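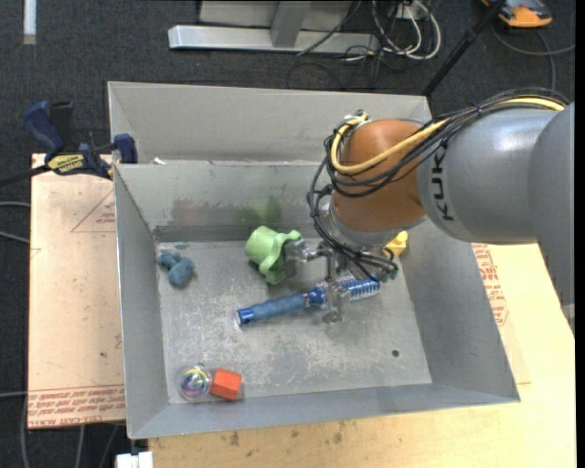 二手玩具“已消毒”标签靠得住吗？Zemville消费者互助会发布旧玩具转售调查结果

Zemville，三月

Zemville消费者互助会今日公布对本地旧玩具转售市场的调查结果。过去一个冬天，本会对市面上标有“已消毒”“安心二手”“专业翻新”等字样的旧玩具作了抽样了解，共购入179件，来自18个销售点，包括寄售店、周末市集摊位和三家线上平台。结论不算乐观：标签很多，说明很少。

在全部样品中，能够向买家提供书面清洁流程的销售点只有2个。其余销售点的答复大多停留在“我们都洗过”“有专人处理”一类的口头保证。至于用什么洗、洗多久、毛绒和塑料是否分开处理，多数店员答不上来，有的请我们去看网站，而网站上写的还是那句“专业翻新”。

本会不反对买旧玩具。旧玩具便宜，也少占填埋场的地方，这两点没有争议。本会质疑的是，一句没有内容的话凭什么可以加价。同款积木套装，带“已消毒”贴纸的平均售价明显高于不带贴纸的，而从外观上，我们的采购员分不出两者有何区别。

对Drirnel“洁净等级”的疑问

线上平台Drirnel自去年秋季起推行“洁净等级”，以一至五颗叶子表示玩具的清洁程度。本会曾去信询问评级标准，收到的回复称，等级由卖家“根据实际情况自行选择”，平台“保留抽查的权利”。至于抽查过多少件，回信没有提及。由卖家给自己打分，再由平台印成徽章，这样的等级对家长有多大参考价值，本会持保留态度。

连锁寄售店Magsi的情况略好。该店在收银台旁张贴了清洁步骤，也愿意让顾客翻看登记簿。不过登记簿只记日期和经手人，不记所用清洁剂，对皮肤敏感的孩子来说，缺的恰好是这一栏。

问卷：家长相信，但说不清相信什么

本会同期回收家长问卷约600份。多数受访者表示，看到“已消毒”会更放心；被问到这三个字具体指什么时，答案从“用酒精擦过”到“高温蒸过”不等，也有不少人直接写“不知道”。一个词可以有这么多种解释，商家自然乐于使用。

本会的要求

一、凡标示“已消毒”的旧玩具，应同时写明方法和日期。
二、平台评级若由卖家自填，应在徽章旁注明“卖家自评”。
三、缺件、更换过电池盖或重新上漆的玩具，应单独标示，不得笼统归入“翻新”。

行业团体Tikirton旧货联盟已表示将“研究制定自愿性指引”。本会欢迎任何指引，但自愿性指引在本地并不新鲜，上一份关于旧童车的指引至今仍停留在征求意见阶段。本会将在秋季再次采购样品，届时会把各销售点的两次结果并列公布。

给家长的提醒

购买前可以直接问店员：怎么洗的，什么时候洗的。对方答不出来，就按没洗过处理，回家自己洗一遍，也不必为贴纸多付钱。带电池仓的玩具先打开看看有无锈迹，毛绒玩具留意缝线和眼睛是否松动。

调查报告摘要可在本会服务台索取，服务时间为上午十时至下午四时。媒体查询请联络Zemville消费者互助会传讯组。

关于Zemville消费者互助会

本会由会员会费支持，不接受零售商及平台赞助。本次调查的全部样品均以普通顾客身份按标价购入。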